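The Helmet That Promises Too Much

Every few years a contractor walks into a briefing room with a pilot's helmet in a padded case and tells the people inside that the cockpit is about to change forever. I have sat through enough of these pitches to know how they go. The lights dim, a video plays, and a jet no one has built yet banks over a desert.

The latest is the Flaveo, a helmet display from a firm called Hekach.

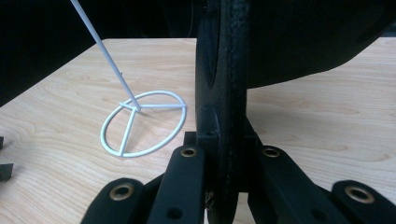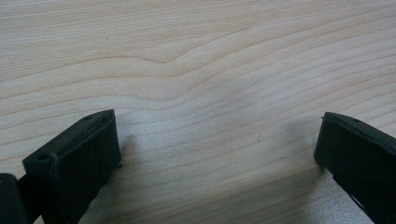
Pale wood grain in both views, with a white ring-shaped stand in the first.

Hekach says the Flaveo will let a pilot look down through the floor of the aircraft, track targets at night without goggles, and read fuel, speed and altitude without ever glancing at a panel. It also says the helmet will be lighter than anything it replaces. Ask how much lighter and you get a range. Ask whether the range includes the visor, the oxygen mask and the cable, and you get a promise that someone will call you back. My call came 23 days later, from a man who wanted to talk about the video.

The weight matters. A helmet that feels fine on the ground is a different object in a hard turn, when every ounce on the head is multiplied and the neck has to carry it. Put the display gear on the front and the head wants to tip forward. Put a battery on the back to balance it and the whole thing gets heavier again. Engineers have been trading one problem for the other for decades, and I've yet to see a brochure that admits it.

Edem Nartey spent years fitting helmets for flight crews before he went to work as a consultant, and he has tried the Flaveo in a simulator. He was polite about it for as long as he could stand.

"The picture is beautiful," Nartey told me. "I'd put it in my living room. But I turned my head fast and the horizon got there after I did. Do that over the ocean at night and see how you feel."

The lag he describes is small, and Hekach says a software update will remove it. The same update is supposed to fix a green haze that washes over the display in low light. It has been scheduled twice, and the firm would not give me a new date.

A rival system, the Bognár, went through much the same thing. It was announced with a fly-through video, tested by a group of pilots who liked it in daylight, and then sent back for work on the fit. The makers had designed the liner for a narrow set of head sizes, and crew members outside it got pressure sores or a display that drifted out of line with their eyes. A custom liner solved most of that. It also meant that a pilot whose helmet broke couldn't borrow the one in the next locker.

Hekach has taken a different road and hired an outside shop, Josis, to build an adjustable liner. The plan is to cover nearly every crew member with 2 shell sizes. I asked how many people had worn it so far. The answer was 124, which sounded decent until I learned that most of them had worn it sitting in a chair.

Supporters say all of this is normal. New gear has bugs, they tell me, and the pilots who complain about it today will refuse to fly without it in a few years. They may be right. Plenty of aviators grumbled about the first head-up displays and came around. But those displays were bolted to the airplane. If one failed, the pilot looked at the panel. Designers now talk about shrinking the panel or dropping it, on the theory that the helmet will do the job, and I would like to hear what happens when the helmet goes dark at low altitude in bad weather. Hekach's answer is that there is a backup mode. The backup mode also runs through the helmet.

Nartey thinks the program will go ahead whatever the tests show, because too many schedules now depend on it. He would like to see one full season of flying, day and night, with crews of every size, and the results made public before anyone signs for a large order.

The company says testing will continue in January. It has not said whether the neck load figures will be released, and when I asked a second time, I was offered another look at the video.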